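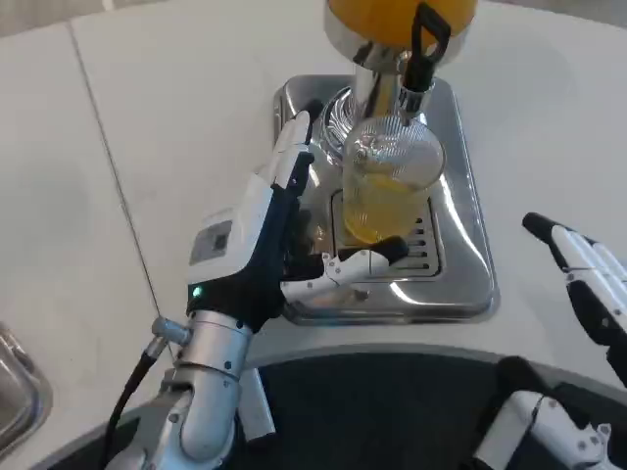
2 min read

The juice counter on the ground floor of the Rolland building has had a two-armed robot on the morning shift since September. Budska, which runs the counter, asked us to write up how it has gone, and we talked to the people who work next to it.

The robot does one job. It holds a glass, cup or bottle under the dispenser spout with its left hand and keeps it there for the pour. Taking orders, washing fruit, cleaning the machine and handling payment are still done by people. On a busy morning the counter serves 255 drinks, and most of those go out before ten.
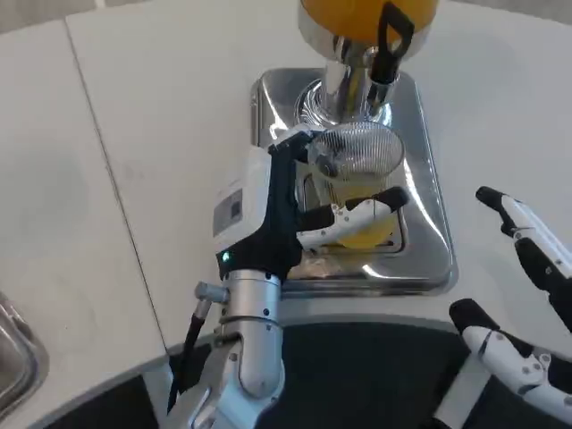 Jacqueline Bouvier has worked the counter for six years. Before the change she spent the first half of her shift standing at the spout, and her right shoulder was bad enough that she had asked for a transfer. She now takes orders and preps fruit, and she withdrew the request. She misses the quiet of pouring, she told us, and talking to customers for four hours straight is tiring in a different way.

Hours have stayed the same for all four people on the team, and pay went up one grade for the two who completed the operator course. Salim Kirui was the first. He starts the robot, checks the hands for sticky juice and stops it when a container isn't seated well. Soft plastic cups gave the most trouble in the early weeks – a firm grip bent them and a light one let them tilt. The settings were changed twice, and Salim keeps his own notes on which cups to load.

Not everyone is satisfied. Hervé Barbier, who works afternoons, says cleanup now takes longer, with the hands to wipe down as well as the drip tray and grate. He has asked for 15 extra minutes at the end of the shift. Management has agreed to look at it with the spring schedule.

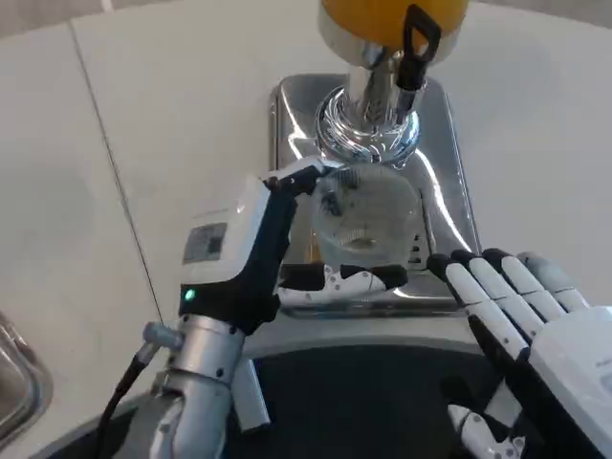
What comes next

Kamala Varma, who manages the site for Budska, says there is no plan to run the counter without staff. The contract with Fleltia, which maintains the robot, requires a trained operator within reach whenever it is on. A second operator course opens this spring, and afternoon staff get first pick of the places.
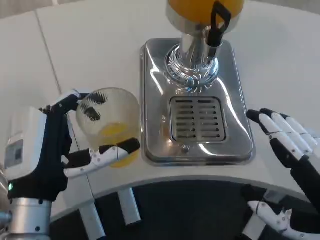 Budska is also considering the same setup at its Eltis location, where the counter is smaller and two people cover the whole day. Staff there will be asked for their views before anything is ordered. Anyone who wants to watch a morning shift first can arrange it with Salim at extension 3457.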